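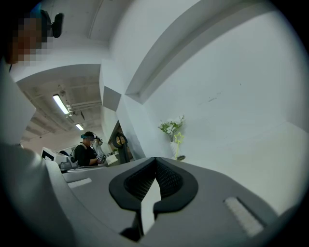 Attachment 1: close-up, white ribbed pads on either side of the black V

Ticket: Cadence sticks at 143 on long treadmill runs
Product: Kadness app, Arna foot pod
Opened by: Mwanaisha Mohamedi
Handled by: Lies Cuypers
Status: Solved

Mwanaisha Mohamedi wrote:

Hi team! First, I love this thing. I got into running through a friend's relay team and the Arna pod is the first gadget that has made me want to run indoors, which I never thought I would say. I'm training for my first half-distance triathlon and nearly all my long runs are on the treadmill at the moment, so I'd really like to get this sorted out.

Every long run starts out great. Pace looks right, cadence moves up and down like it should, and the little stride graph is my favorite part of the app. Then 70 minutes in, cadence goes to 143 and stays there until I hit stop. Pace goes odd at the same moment. It shows one steady number no matter what my legs are doing. I tried jogging, sprinting and even hopping (the person next to me moved to a different treadmill) and it did not budge.

Short runs are fine. Outdoor runs are fine too, but I haven't done a long one outside in weeks.

What I've tried so far:
- restarted the phone
- unpaired and paired the pod again
- moved the pod to the other shoe
- new laces, which I needed anyway

Setup is an Arna pod on my left shoe, the Kadness app on my phone, and a Pretorius treadmill at the gym. Plan comes in from Clastanent. Happy to run as many tests as you like, I've got the miles on the schedule!

Lies Cuypers (Support) wrote:

Hi Mwanaisha, what a great first report, thank you. The hopping test is going in my notes.

A cadence that freezes on one exact value nearly always means the app has stopped getting live steps and is holding on to something older. The question is where that something comes from. Could you do the following for me?

Open the run in Kadness, tap the three dots, and choose Send sensor log. It goes straight to this ticket.

Go to Settings, then Sensors, and tell me every name on the list, even the grayed-out ones.

Tell me the battery level for the pod before and after your next long run.

Please don't reset the pod yet. A reset clears its own log, and I'd like to read that first.

Mwanaisha Mohamedi wrote:

Log sent! Battery was fine before and fine after, it hardly moved.

The sensor list says:
Arna pod (connected)
Heart strap (connected)
Pretorius (saved)
Pretorius (saved)

Yes, two of them. I suppose I tapped yes on a pop-up at some point? I'm a big yes-tapper when I'm trying to get started before my playlist does.

Lies Cuypers (Support) wrote:

That list is very helpful. The treadmills at your gym send out their own speed and cadence, and Kadness has saved both as possible run sensors. Normally the pod wins. If the pod goes quiet, the app moves to the next one it knows, and it does this without a message on screen.

Your log shows just that. The pod drops out at 70 minutes, and the next line has the treadmill as the source. The treadmill then sends the same cadence over and over. I believe the 143 is a filler value from the machine, but I want to check that with a colleague before I promise it.

So there are two things to look at, why the pod goes quiet and what the app does after that. Let's take them one at a time. For your next long run, please remove both Pretorius entries (swipe left, Forget) and say no to the pop-up. Leave everything else alone.

Mwanaisha Mohamedi wrote:

Did it this morning before work! Same time, but a different result. At 70 minutes cadence went to two dashes and pace went blank. I was so happy to see dashes. No more 143!

I stopped to look at the pod and it had no light. I pressed the button, the light came on, and the cadence came back a moment later and was perfect for the rest of the run. So the pod is turning itself off, right? The rest of the session felt amazing, by the way. I did the last part at race effort and could have kept going.

Second log is on its way.

Note added by Mervin Tremblay (Devices):

Lies asked me to look at both logs. The pod is going into power save. It isn't a crash and the battery is healthy. Power save has a timer, and every hard footstrike should set that timer back to the start. On this pod the timer is never set back, so it runs out even though the runner is clearly running.

Lies, can you ask which firmware she has and whether she's in Walk and Run mode or Run mode? Walk and Run uses a softer threshold and I'd like to rule it out.

Confirming the other point as well: 143 is what the treadmill sends when it has no step reading of its own. We see it on other tickets with the same machine. It says nothing about how she runs.

Lies Cuypers (Support) wrote:

Hi Mwanaisha, yes, you found it. The pod is putting itself to sleep in the middle of your run. Mervin from our devices group has read both logs and has two quick things to ask.

Which firmware is on the pod? Tap the pod name in Sensors and scroll to the bottom.

Is the pod set to Run or to Walk and Run? It's on the same page, a bit higher up.

And well done on that last section!

Mwanaisha Mohamedi wrote:

Firmware 2. Mode is Walk and Run. I picked that in my first week when I was doing run-walk intervals from the Clastanent starter plan and I never changed it. Should I switch it now, or do you want another run with it as it is?

Also, my coach Beatrice Kombo would like to know if the earlier long runs can be fixed. She plans from my average cadence and thinks I've been shuffling through the second half of everything!

Mervin Tremblay (Devices) wrote:

Hi Mwanaisha, Mervin here. No need for another run in the old mode, the logs have what I need. Please update first and change the mode second, in that order, so we know which step did it.

1. Keep the pod close to the phone and press its button once.
2. In Sensors, tap the pod, then Update. You want firmware 6.
3. Wait for the light to go off by itself. It takes longer than you'd like.
4. Pair again and do one long run still in Walk and Run.
5. If that run is clean, switch to Run mode. It suits what you're doing now and the stride graph will be a bit smoother.

If the update stops partway, leave it alone and write to us here.

Lies Cuypers (Support) wrote:

And for Beatrice – yes, partly. We can't bring back steps the pod never recorded, but you can cut the treadmill data out so it doesn't count toward the average. Open the run, tap Edit sources, and untick Pretorius. The average cadence will then use only the part that came from the pod. Distance and time stay as they are. After that, tap Send again under Clastanent so the corrected run replaces the old one in your plan.

Mwanaisha Mohamedi wrote:

Update went in on the second go. The first time the app told me to move closer, so I put the phone on top of my shoe like a hat and that worked.

I've fixed the old runs too. It only took one cup of coffee and the difference is great! My averages finally look like me. Beatrice wrote back in capital letters, which she saves for good news. Long run is Thursday, will report.

Mwanaisha Mohamedi wrote:

IT WORKED! Whole run, no dashes, no 143, light on from start to finish. I went well past 70 minutes and kept glancing at the phone waiting for it to go, and it just carried on counting. You can even see on the graph where I got excited at that point and sped up (Beatrice has already asked about that).

I'll change to Run mode tonight. Thank you both so much, I've learned more about cadence from this ticket than from a whole summer of videos.

One small wish, if you take wishes: could the app say something when it changes sensors? A buzz would do.

Lies Cuypers (Support) wrote:

Wonderful news! I've passed your wish on to Tumaini Ondieki, who looks after the run screen. Tumaini would like a buzz plus a line of text and has added your vote to the request. I don't have a date for it.

I'm marking this one as solved. If the pod goes quiet again, reply here and the ticket will reopen with all your logs still attached. Enjoy the rest of the training block!

Mwanaisha Mohamedi wrote:

Quick update for anyone who finds this through search: Run mode is working nicely as well, and I've now done a long one outdoors on the canal path, with hills at the end. Clean data all the way. If you see 143 on one of these treadmills, look in your sensor list first and forget the machine. Then check your firmware. Race is in October and I cannot wait!

Internal note, Lies Cuypers:
Linked to the power save ticket group. Help page on saved treadmills needs a line about the pop-up. Mervin has the draft.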